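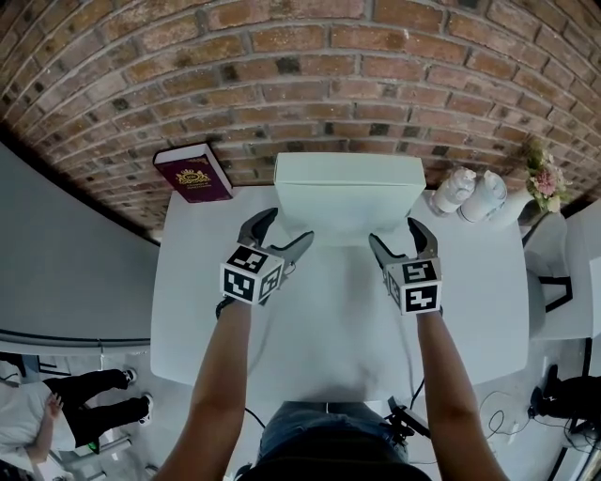
White table and closed box against a brick wall.

Unit 4: Brick walls indoors

Exposed brick is common in older buildings turned into offices. The Harju building, our main case this term, has 467 square meters of it. Read the survey sheet before the site visit in March.

Terms to know
Course: one horizontal row of bricks.
Bed joint: the mortar between two courses.
Header: a brick laid with its short end showing.
Stretcher: a brick laid with its long side showing.

Color
Brick color depends on the clay and on the heat of the kiln. Dark patches can come from firing, from soot, or from a finish put on later — color alone will not tell you which. A passport is a handy size reference when you photograph a patch. Write down the course number as well.
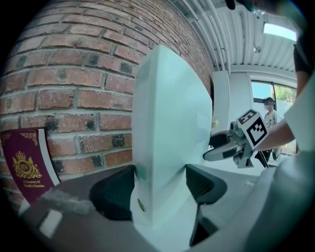 Mortar
Old walls were often laid in lime mortar, which is softer than the brick. Repairs in hard cement can make the brick faces flake. Compare the Ikness and Sadedon samples and bring one page of notes.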